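Home and Workshop > Tips > Can a machine do it yet?

Chores a machine will take off you, and chores it will hand back

Posted by Wanpen Petchrat, 7 March 2023
Filed under: floors, laundry, kitchen, bench work

Every few months a reader writes in to ask whether it's time to stop scrubbing and buy something with a motor. I have a cupboard full of things with motors, so I feel qualified. What follows is the state of play in my house and in the shared workshop at Evstead, with tips for getting the most out of whatever you've already been talked into.

Floors

Yes, with housekeeping. Robot vacuums are the one household robot you can buy, unbox and be mildly pleased with by teatime. Mine is a Jeklow, and it does the kitchen and hall while I'm out. It doesn't do the stairs. It regards the bath mat as a personal enemy.

Tips for a robot vacuum:

Pick up first. Socks, charging leads, shoelaces and anything with a fringe. This takes me ten minutes, and I could sweep the kitchen in eight, but I've stopped doing that sum.

Tuck rug tassels under and hold them with a strip of carpet tape. Masking tape lets go after a week.

Cut the hair off the roller with a seam ripper. Run it along the groove, then pull the hair away in tufts. Scissors nick the bristles.

Wipe the little drop sensors underneath with a dry cotton bud. If yours has started refusing to cross a perfectly flat floor, try this before you ring anybody. A very dark rug can also upset it, and there's no cotton bud for that.

Empty the bin before it's full. Tap the filter against the inside of the dustbin, outdoors, upwind.

If you have a dog that isn't entirely reliable, run the machine only when you're home and have looked. I will say no more. Those who know, know, and have had to replace a carpet.

Windows

Partly. I borrowed a Kwofie window crawler for the patio doors. It clings to the glass, goes back and forth with great purpose and leaves the corners alone, presumably out of respect. The middle of the pane came up nicely. I then did the edges by hand with a rubber blade and a rag, and since I had the bucket out, I did the middle again.

If you're doing windows the old way: a squirt of washing-up liquid in lukewarm water, a cloudy day so it doesn't dry in streaks, and wipe the blade after every stroke. Dry the sill last.

Dishes

The dishwasher is a robot we've stopped calling a robot, as happens to every machine once it works. It washes beautifully. What it can't do is the loading and the unloading, and those were always the parts people fell out over.

Scrape, don't rinse. Put starchy things facing the spray. Spoons want mixing with forks so they don't nest together. Unload the bottom rack first, or the puddle in the base of every upturned mug goes over your clean plates. Clean the filter when you notice it, which in my case means when my sister visits.

I'd pay good money for something that puts the dishes away. It would need to open a cupboard, move the colander, hold the colander, put the bowls in, put the colander back and shut the door before it all came out again. I can't reliably do this myself.

Laundry

Washing, yes. Drying, yes. Folding, no.

I've seen plenty of folding machine videos and they have a lot in common. The towel is the same towel every time, and someone has usually laid it down flat to begin with. Nobody's washing arrives flat. Mine arrives as a rope with a pillowcase in the middle and all the small things inside the duvet cover.

While we wait:

Button the duvet cover before it goes in and it can't swallow anything.

Shake each item once, hard, as it comes out. You'll skip half the ironing.

Fold towels in thirds lengthways, then in half, then in half again, and put them on the shelf with the fold facing you.

For fitted sheets, tuck one pair of corners into the other pair, lay it on the bed, square up the edges as best you can and fold it small. Put it under something heavy. No guest will inspect it.

Cooking

Machines stir well. They also knead, blend and keep things warm. My bread machine has been making the same loaf since before my knees went, and I've no complaints. But chopping an onion means taking hold of something round and slippery that changes shape as you cut it, and so far I'm still the one crying.

There was a kitchen arm in the Ziker catalogue last November at £2995, and it was shown tipping ready-chopped vegetables from little pots into a pan. Who chopped them and who washed up the little pots, the catalogue didn't say. For that money I could have a person in, and the person would be able to find the cumin.

The workshop bench

Now we come to the place where machines are supposed to have won already. Cleiton Figueiredo keeps the Evstead workshop's tools in order, and he put it to me this way: a machine is marvellous at doing the same thing to the same part in the same spot. Move the part by the width of a pencil and you'll want to be standing near the stop button.

We do have a little cutting machine there that will turn out 40 identical brackets without sulking. Somebody has to clamp the sheet, blow out the swarf, pick the parts free, knock off the tabs, find the ones that have dropped down the back and put them in a tray. Somebody is usually Boonsong Sriwong, who would like it known that he trained as a cabinetmaker.

So, tips for the human end of the bench:

Sort screws before you start, by length first and then by head. A muffin tin does very well. An ice cube tray is good for the tiny ones, until somebody in the house wants ice.

Put a magnet in a plastic bag, sweep the floor with it, then turn the bag inside out over the tin. The screws come away and the magnet stays clean.

If a dowel won't go into its hole, stop hitting it. Check it's straight, ease the end with a twist of fine sandpaper, and start it with your fingers. When it's lined up you'll feel it give.

If you have to fit a part where you can't see, hold a spare finger against the edge of the hole and slide the part along it.

Start every screw in a fitting by hand before you tighten any of them. Two that are tight and one that won't go in means all three come out again.

Mark your trays on the end that faces you as well as the lid. Lids migrate.

Those two about fitting things together are worth a bit more thought, as they're where the machines get stuck too. Putting a peg in a hole is something a toddler manages on a rug, with jam on. You hold the shape, you tilt it, you miss, you rub it about until it drops, and you don't know you're doing any of it. A gripper with two fingers has to be told, or has to practise, and it gets no great help from its fingertips. It may have the peg slightly crooked from the moment it picks it up. A crooked peg in a snug hole is a jam, in the other sense.

Pornthip Kamolrat, who teaches our Evstead beginners, gives everyone the same warm-up: 36 pegs into a board, eyes shut. The first time most people are hopeless. By the third go they're chatting. She says she'll start worrying about her job when something with a plug on can do the chatting bit, and I pointed out that chatting is precisely the bit they've got good at.

So what should you buy?

If you have hard floors and few cables, get the vacuum. If you haven't got a dishwasher and have space for one, get that first. Leave windows to a bucket and a fine temper. Anything described as able to do "any household task" should be asked to find the lid that fits the tub, and I'd stand well back with a cup of tea while it tries.

For the workshop, spend the money on good light, a decent vice and more trays than you think you need. If you're tempted by an arm for small assembly work, take your own parts along to the demonstration. Take the awkward ones, with slots and pegs and a bit of play in them, and put them down slightly askew. Then ask to watch it do the job a second time after you've nudged everything. 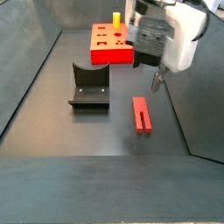
And ask who picks up whatever gets dropped, and how often. Lama Hakim, who does the books for the workshop, wants the answer in writing before she'll look at a quote, and until she gets one the peg board stays on Pornthip's table and Boonsong stays on brackets.

Next time: limescale, and the kettle I ruined proving a point about vinegar.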